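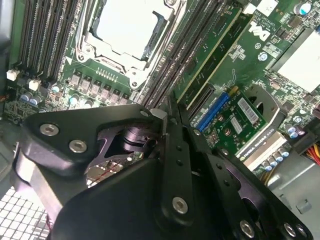 Gripper at work over the Dell board, with the Quadro K420 card still in its slot

Lelent 303 Workstation Kit

I put the 303 together for my own robotics class first (20 students, one arm, a lot of waiting in line), and then other clubs started asking if they could buy the task part of it. So now you can! It's the practice set we use for the Isden Open, where teams have to work inside a real desktop computer with a gripper and no hands allowed past the case edge.

I've tried practice boards made of foam and 3D-printed slots, and they're fine for a first week, but the kids get a little too comfortable with them. A real motherboard is crowded. You've got memory slots on both sides of the processor socket, a row of little gray chokes below it, capacitors wherever you wanted to put a finger down, and power wires coming in from the side. Leave the pale cover on the CPU socket, please. We run every task with it on, and the Isden rules want it that way too. 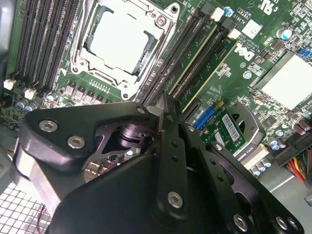

What you get

- 5 laminated task cards, easiest to meanest
- A set of narrow practice cards for the expansion slots
- Screw-on finger pads, two pairs, black
- Score sheets and a copy of my lesson notes (typos included)
- A foam base so the case doesn't creep across the table

The computer and the arm are up to you. Most schools have an old workstation sitting in a closet someplace, and any tower with a side panel that comes off will do. Pull the power cord before you start!

Will it fit my gripper?

The pads fit the Rakov and Cruickshank parallel grippers, and anything else with the same hole spacing. You need 70 mm of opening for the hardest task card. If yours opens less than that, you can still run the other four, and my beginners hardly ever get past those in one semester anyway.

Task card 3 is the one everybody complains about. It's the narrow green card standing up in its slot, with the silver slot covers close by, and you have to bring the fingertips up to it without touching anything else on the way.
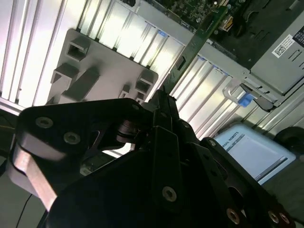 My best advice is to go slow on the approach and have one student watching the wrist camera while another one drives. Swap after every try, or the same kid ends up driving all afternoon.

Spare pads are sold separately, and you'll want them. Orders placed in November ship with the updated score sheets.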